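About Terurton Relief Logistics
Who we are, what we move and how decisions are made

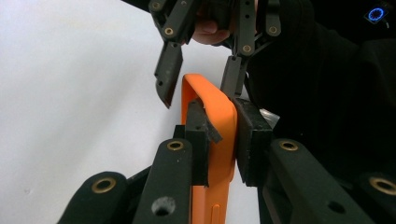 Terurton Relief Logistics is a nonprofit that arranges the cross-border movement of medical supplies and the referral of civilian patients out of areas affected by armed conflict. We do not run hospitals and we do not field doctors. Our work covers the part in between: permits, vehicles, cold storage, customs papers and the handover at the receiving end.

The organization was set up by Eftychia Kokkinos and Sibusiso Kekana, who had worked on opposite sides of the same crossing for different agencies. Shipments at that crossing were often held for paperwork that one side required and the other had never seen. Their first project was a shared manifest form, two pages long. A revised version is still in use, and partner agencies may copy it without asking.

Structure

The head office is in Nevwood. It handles finance, contracts, donor reporting and the duty desk. The main warehouse is at Chettiar, with 900 square meters of covered floor and a separate cold room for vaccines, insulin and blood products. Liaison staff are posted near crossing points for as long as a route is open. Their locations are not published.

We employ 85 people. Drivers are hired locally on fixed contracts with full insurance, including coverage for time spent waiting at a closed border.

Supplies

Standard consignments contain trauma kits, dialysis consumables, anesthetics and pediatric medicines. Each pallet is weighed, sealed and logged at Chettiar and checked against the same log on arrival. A pallet with a broken seal is set aside and counted again by two people before release. Controlled drugs travel under a separate license and are signed for by a named pharmacist.

We do not carry fuel, communications equipment or cash for third parties.

Patient referrals

Referral requests come from treating physicians only. The duty desk confirms that a hospital has accepted the patient, that transport is medically suitable and that a return route exists or that the patient has been told it may not. Last year the desk processed 847 requests. Some were withdrawn by the physician, and some were refused by one of the authorities involved. We record the stated reason for each refusal and raise it with the authority concerned.

One relative may travel with a minor. Names are held on a system that is not connected to the donor database, and patient records are not shared with any government beyond the fields required on the crossing permit.

Neutrality

Contact with military and civil authorities on all sides is needed for every movement. It is limited to route, timing, vehicle details and cargo. Staff do not answer questions about what they have seen on the road, and this is written into each access agreement. Armed escorts are not used. Where an authority makes an escort a condition of passage, the movement is canceled - this has closed routes to us in the past.

Funding

Income comes from private foundations, individual donors and a small number of government grants. Grants from a government that is party to the conflict are not accepted. Any single gift above $2000 is checked for source before it is banked. Audited accounts are available from the Nevwood office on request.

Management

Eftychia Kokkinos - Director
Sibusiso Kekana - Operations and access
Qianru Zheng - Medical supply and pharmacy
Leonidas Christodoulou - Finance and compliance
Chrysoula Stefanou - Patient referrals

Contacting us

General questions go to the Nevwood office on working days. Physicians with an active case should use the referral line printed on the partner card, which is staffed at all hours. Offers of donated medicine are reviewed each Wednesday by the pharmacy team. Please send a full list with batch numbers and expiration dates, and do not ship anything until you have a written reply.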